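A visit to the Domemside bedding open house

In June I went to the open house at Domemside, where four small companies share one long brick building and let visitors in for an afternoon. I had wanted to go for two years, but each time something happened at work. This time I asked for the day off early, and my colleague Kyung-hwa Kong came with me. She sews curtains and covers at home and sells some of them, so she looks at seams before she looks at anything else. I am more interested in sleep. I have a bad neck and I own too many pillows.

The building is a 38 minute ride from the main station by the slow train, and then you walk along a canal. There are no signs until you reach the gate. At the gate a woman gave us a paper map and a sticker with the time of our group, 1:30. The map showed the rooms by letter, but on the doors they had names, so we got lost immediately and first walked into the canteen, where people were eating soup. They were kind and pointed us up the stairs.

The first stop was Czarnecka, who do the filling. It is the loudest part of the building. Fiber comes in pressed bales, as hard as furniture, and a machine with teeth opens it until it is light and takes much more space than you believe it can. From there it goes through a pipe to the filling station. The worker puts the open side of the empty pillow over a nozzle, presses a pedal, and the pillow grows in a few seconds. She takes it off, puts it on a scale and looks at the number. The pillow we saw had to weigh 700 grams with its cover, and hers was a little under, so she put in a handful more by hand and pushed it down into the corner with her fist. I asked if the corner was important. She said that corners are where customers complain. A corner without enough filling folds over like the ear of a dog.

We were allowed to try it. My pillow had a hard lump on the left side and almost nothing on the right. Kyung-hwa's was better, but she held it much too long on the nozzle and it looked ready to burst. They open these again afterwards and the fiber goes back in the machine, so we did not waste anything.

The second stop was the one I liked most, the quilting room of Prelteck. They make covers, mostly white. I thought before that quilting was only a decoration. The man who guided us, Bok-nam Yeon, explained that in a pillow cover it also holds the thin layer of padding in place, so it will not slide to the bottom in the wash. He laid several pieces of cloth on a table and told us to close our eyes and touch. Plain squares were easy to recognize. Diamonds too. Then came one where the lines ran one way for a little while and then met other lines going a different way, and I could not say what it was. When I opened my eyes it looked like the side of a basket.

He said this kind of pattern is slow to set up, as the direction changes so often. If the tension of the thread is wrong the cloth pulls at every place where the patches meet, and you get small wrinkles which do not iron out. He showed us a rejected piece. Kyung-hwa found the fault before he pointed to it, and after that he talked only with her for ten minutes about needles. I did not follow everything. I understood that a blunt needle makes a soft popping sound, and that the operators stop the machine when they hear it, even if the cloth still looks good.

There was also a rack with finished covers and a basin for hand washing, where he told us how to care for them. I wrote it down as well as I could:

Wash the cover separately from the pillow if there is a zipper. Close the zipper first.
Use little detergent. The ridges keep it inside, and then the cover feels stiff.
Do not iron it. Pull it in shape with your hands and let it dry flat.
Shake it in both directions, long side and short side.

The last part was new for me. I always shook my pillows from one end only.

After the quilting room the groups could go by themselves to the upper floor, where Gostix has its bedrooms. These are small rooms with beds made up in different ways, and you may touch everything and lie down if you take off your shoes. I stayed there longer than my group. At home I buy sheets in one color so that I do not have to think, and so it was good for me to see what patterns do in a room. A white cover on a white sheet looked clean but a bit like a hospital to my eye. The same sort of cover on a patterned sheet was much nicer. You notice the ridges more when there is something flat and printed under them. 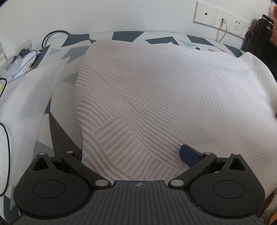

Visit report and photo
Written for the Home Textiles Evening Group newsletter
Filed under: Visits, Bedding

The pillow on the geometric sheet was the one I kept returning to. It is large and white, and the raised lines go diagonally in one patch, then across, then in a curve. I put my cheek on it, and of course I wanted to know if the ridges leave marks on the face. Kyung-hwa checked mine and said there was a faint one after two minutes, but I had pressed quite hard. The lady in the room told us that most people put a plain pillowcase over such a cover for sleeping, and leave it without the case in the daytime. To me it seems a pity to hide it at night, but my neck is the same in both cases.

I also asked her about the size. My own bed is narrow, and a big pillow takes so much of it that my feet hang out at the other end. She advised me to lie down on my side, as I sleep, and to see if the pillow fills the space between shoulder and ear. The shoulder itself should be on the mattress. I had done this wrong for years, with the shoulder up on the pillow, and probably I have my stiff mornings from that. She let me try three different heights. The highest was comfortable for a short time and then not. I chose the middle one in my head, but I did not buy it on that day.

In the next room they showed how to make a bed with pillows against a wall. One small thing I will use at home: leave a space the width of a hand between the pillow and the wall, so that air can pass. In my bedroom the outside wall is cold in winter, and I have seen pillows with gray spots on the back side. I had blamed the laundry.

Downstairs again there was a table with remnants and second-quality goods. A bag of cloth pieces cost 5 in coins, and you could fill the bag yourself. Kyung-hwa filled hers so well that the handle tore, and we carried it together to the train like a sick animal. I bought one cover with a fault in the stitching, near the zipper. You must search for the fault to find it. The seller marked it with a blue thread so that I could not come back later and say that I did not know.

Some practical remarks for members who want to go next time.

The stairs are steep and I did not see an elevator. If you have trouble with stairs, the filling and the quilting are both on the ground floor, and these are the better half of the visit anyway.

Bring a dark sweater only if you do not mind fiber on it. Mine was navy, and I was picking white hair from it for a week. At the filling station they lend you a thin coat, but it is open at the neck.

The demonstrations in the quilting room start at the half hour. If you come in the middle you hear the end first, and with the noise it is difficult to ask. Stand on the window side of the table. On the other side you see mostly Mr. Yeon's back.

The canteen closes at 3:00, and after that there is only a machine with coffee. The soup was already finished when we came back for it, so we ate the bread, which was good.

Photos are permitted upstairs. In the quilting room you should ask first, because some of the patterns belong to customers.

I have two things to criticize. The group before us was still at the nozzle when we arrived, and we waited a long time in a corridor with no chairs. And the price list upstairs was printed only once, on the inside of a door, so every person who wanted to read it had to close the door and stand behind it. I said this on the feedback card. The girl who took the card laughed and said she had written the same.

On the train home Kyung-hwa took out her pieces of cloth and sorted them on her knees, thick and thin, and a man across from us asked if she was making a blanket. She said she did not know yet. I had my cover in my lap and tried to follow one of the lines with my finger from the zipper to the other side, but the train was shaking and I lost it near the middle every time.

I washed the cover that same evening, without much detergent, and dried it flat on two towels. It needed until the next afternoon. The blue thread is still in it.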